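4.2 Mid-season recaps and the patience of viewers

Television criticism has long assumed that the middle of a series is where viewers give up. We tested this on Flinau, a six-part fantasy serial, using 60 recaps and the comment threads beneath them. Each recap was coded for plot summary, prediction and complaint. Complaint won comfortably, though it slept through the first two episodes and woke for the third, in which the heroine spends over 20 minutes in a lift.

The fan site Skenier supplied half of the material – 30 recaps, most of them longer than the scripts can have been. Its writers treat every pause as a clue. Predictions made at this stage were nearly all wrong, and were repeated the following week with more confidence. 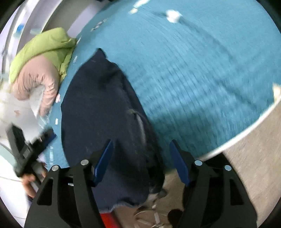

Figure 6. Dark navy fabric lying over a round teal-blue tabletop.

Marinescu objected to our coding when an early draft went round, arguing that a complaint about pace is often a prediction in a bad mood: the viewer who writes "get on with it" has already decided what "it" is. We recoded the Skenier threads on that basis, and the two categories began to overlap in ways our spreadsheet did not enjoy.

The threads on Pikness, a rival site with shorter recaps and ruder readers, changed very little. Complaints there rarely pointed forward to anything. Most concerned the lift.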